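6. Setting up the kitchen circuit (Brodton load meter)

Read section 5 first. The meter must already be on the wall and clicking on when you press the green button. If not, stop, go back.

You will need
Paper and pencil, the small screwdriver from the box, your list of sockets from section 3. Torch if the cupboard is dark.

6.1 Name the circuit
1. Press MENU. Hold until the display blinks.
2. Scroll to CIRCUITS, press OK.
3. Pick the one labelled KITCHEN on your fuse board. Not the cooker, that has its own line.
4. Type a short name. Eight letters max, anything longer gets chopped.
5. OK again. Wait for the beep.

Note: no beep means it hasn't saved. Do steps 3 to 5 again.

6.2 Set the warning level
1. Go to LIMITS.
2. Set the first warning to 2000 watts.
3. Set the second to 4000 watts. Older boards, ask your electrician before going this high.
4. Delay: 35 seconds. Shorter and the kettle will set it off every morning.
5. Save. Back out with the left arrow.

CAUTION: the meter warns, it does not cut the power. Never use it in place of a breaker.

CAUTION: do not open the grey cover. No parts inside for you to mend. Delyth Ifans on the help desk gets a call about this most weeks.

6.3 Teach it your appliances
One at a time. Everything else on the circuit off at the wall, fridge too if you can spare it for a few minutes.
1. Go to LEARN, press OK.
2. Switch on the appliance. Kettle: fill to the minimum line at least. Toaster: lever right down.
3. Leave it untill the bar on the display stops moving.
4. Switch off. Give it a name.
5. Next one.

Note: toasters with a browning dial, pick a middle setting and leave it there. Let it cool before moving it.

Note: if two appliances come up with the same name, delete both and start over. Known fault, Hậu Bùi is workng on it.

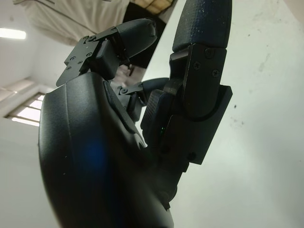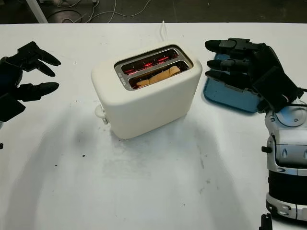
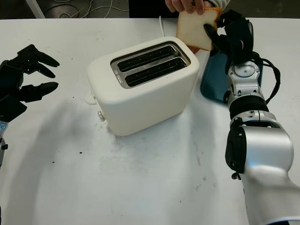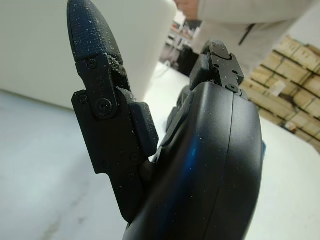

Fig. 6d (last of four). Close view, screw head at the pivot.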